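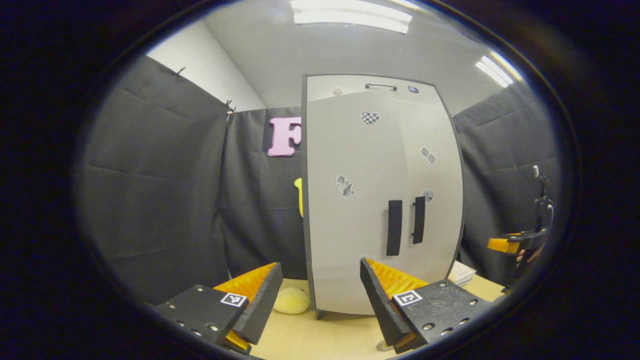
From: Yabsira Tesfamariam
To: Ralmont House list
Date: 5 Jun 2026
Subject: Re: White cabinet, two doors

On the white cabinet, Eslow wrote:

> Is the tall white cabinet still going? We could use it in the
> Mfinanga room for paper and craft things. Do the stickers come
> off, and are the handles level? One looked lower than the other
> to me when I was in last.

Yes, it is still going. You are right about the handles. The left one is longer and sits slightly lower than the right. Both are black bars and they are close together in the middle. If you want a matching pair you will have to drill new holes. I would leave them.

I haven't tried the stickers. The checked heart near the top can stay as far as I am concerned, but the grey patterned ones lower down on the doors could go. Warm soapy water first, please, and no scrapers on the white.

The cabinet is 70 cm high, so measure your shelf before you come. I would like 15 pounds for it, to go to the outing fund.

The stack of white papers and the yellow soft toy are not part of it. The papers go back to the office and the toy is staying with us.

Collection any afternoon before five. Ring extension 942 and I will come down and open up.

Yabsira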